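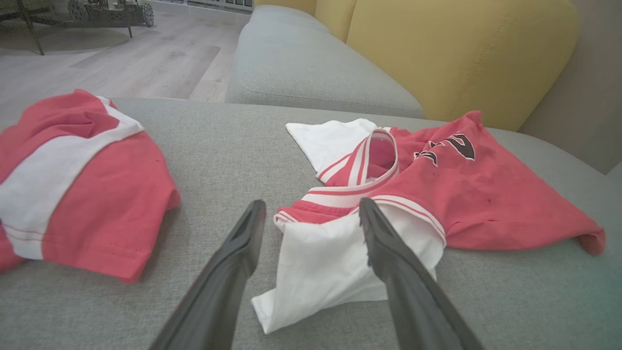 Slide 2. Where this work sits

Notes for the Wevbridge session, 29 Jul 2019. Slides are numbered from 2 because the title slide is supplied by the organisers. Leave slide 2 up while people sit down.

The task is folding shirts on a sofa. A person drives the arm from a second station and the robot records what its joints and its wrist camera report. We then train on the recordings. The talk covers how the showing is done. Training gets one slide near the end.

Point out the view from the wrist. The operator sees both fingers coming up from the bottom, the V-neck collar, and a white panel with the right fingertip on it. The second shirt is to the left, already in a rough rectangle. Say that the network gets this view and so must the operator. If the operator looks past the screen at the sofa, the demonstration contains decisions the network has no means of making.

Slide 3. By hand or by remote

Two ways of showing the task were tried.

By hand: the operator holds the arm and moves it through the fold. Quick to learn. The operator's forearm gets into the wrist view, and the motors are not doing the work, so the recorded currents are of little use.

By remote: the operator moves a small leader arm and the robot copies it. Slower for the first few sessions. The view stays clear and the commands are the same kind the robot will later send to itself.

We kept the remote method for cloth. The Testwood rig still uses hand guiding for rigid parts, where it does well enough. Do not get drawn into a comparison of the two rigs; the tasks differ too much.

Slide 4. Why cloth on a sofa

A flat table gives the finger something to press against. A seat cushion gives way, and the fingertip sinks before the cloth is gripped. Operators learn to come in low and slide. That slide is the most useful thing in the data and the easiest to lose if the recording is trimmed carelessly.

Mention the fabric: the seat is light grey with a fine weave, the shirts are red and white. The red separates well from the seat. The white parts separate less well, and edge labels on white panels were the ones most often sent back.

Pause here for questions on the hardware. Keep it short.

Slide 5. What counts as a good demonstration

Read the rules from the slide, then add the following.

One grip, one purpose. If the operator grips, lets go and grips again in the same place, mark the episode as a retry. Retries are kept in a separate set.

No hurrying at the end. Early recordings show operators speeding up over the last fold, and the trained policy did the same and dropped the hem.

Start positions must vary. The Gatchalian set was recorded with the collar facing the same way every time. The policy trained on it failed when the shirt was turned.

Slide 6. Numbers

4000 episodes recorded, 3000 kept. 11 operators. 3 start layouts per shirt. Most of the rejected episodes were lost to one fault, a delay between leader and follower that grew during long sessions. The fix was to restart the link between batches. If asked for success rates, refer to the Sisley report and do not quote from memory.

Slide 7. Training

One diagram. Images and joint positions in, a short run of joint commands out. Move on.

Slide 8. Open points

Force is not fed back to the operator. Pressing on cloth is judged by eye from how the fabric creases round the fingertip, and operators differ in how hard they press.

Printed numbers on a shirt can be folded out of sight. We do not yet know whether the policy uses them to tell front from back. A test with plain shirts is planned.

Leave this slide up for the discussion. The spare slides on calibration start at slide 9.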